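Jumpers in August

Aug 22, 2020

I've started knitting again, in the hottest bit of the year, like a fool.

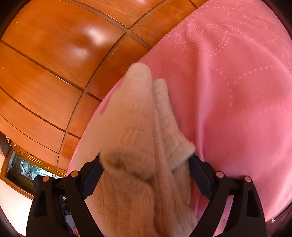

The last time I finished anything was in February, a scarf for Fergus that came out long enough for two of him. This time it's a proper jumper with a pattern from the wool shop in Candthorpe – 312 stitches for the body at its widest, and I've already had to rip back 11 rows (I was watching telly and missed the decreases completely!). Mum says to put a lifeline in every few inches, so I've threaded some old cotton through and feel much braver.

Sleeves next. I hate sleeves. If anyone has a way of doing both at once without getting in a tangle, please leave me a comment!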